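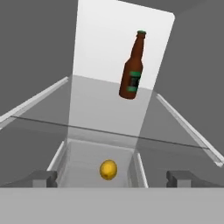
Chia-jung Chiu wrote to me that a simulator is a toy until it has cost you a real gripper, and that I should wait with my opinion on Domby until I had used it for longer than one weekend. I waited. It is now almost a month, and the trial license ends soon, so I will write down what I think.

Domby is a simulation package for small robot arms with two-finger grippers. You get the arm, a set of objects from the kitchen and the grocery store, and a camera view from the gripper, the same one you would have if you mounted a camera on the wrist. It is sold by Ideck together with their real arm, but you can also take only the software, and this is what I did. I already have an arm at home, an old Canpolat, and I did not want to buy a second one.

My task was simple on paper. There is a lemon in a small open bin and a beer bottle farther back, and the program must choose the right one when I ask for it. I started with the lemon. It is a kind object: one color, oval, and nothing else in my setup is yellow. My program found it on the first evening. The bottle has brown glass, a green cap and a label with green bands, and when it is tilted my code had a completely wrong idea of where the neck was. I spent three evenings on this and I am still not fully satisfied.

What I like in Domby is that I can put everything back with one key. With the Canpolat I have to stand up, walk to the table and place each object again by hand, and I never place it twice the same. In Domby I can also do the opposite and ask for small random changes, for example in the position of the fruit or in the light. I let it run 15 variations of my lemon task, and the report told me which ones failed and at which step. The report is a plain text file. I was happy about that, I don't need another dashboard.

What I like less is the physics of thin walls. When a finger touches the side of a bin, the bin sometimes jumps a little, like it was frightened. I wrote to the support and received an answer after 6 days, polite but short. They know the problem and they recommend a smaller time step. I tried it. The bin is calmer now and my laptop is much louder.

Transparent surfaces are also a weak point. They look nice, but if you train a detector on them you should be careful, the edges come out as thin dark lines and my detector took one of them for a cable. Labels on the objects are not sharp enough to read either. For sorting by color it doesn't matter. If you want to read text from packages, look at Budstead first – their object library is smaller but the textures are better.

The manual is good. It is written for people who know some Python and have never seen a robot, and I think this is the correct choice. Only the chapter about calibration is too short, and the example in it uses an older menu which I could not find anymore.

I will keep the license for another 10 weeks and try to move the lemon program to the Canpolat. Chia-jung has already offered me her spare fingers.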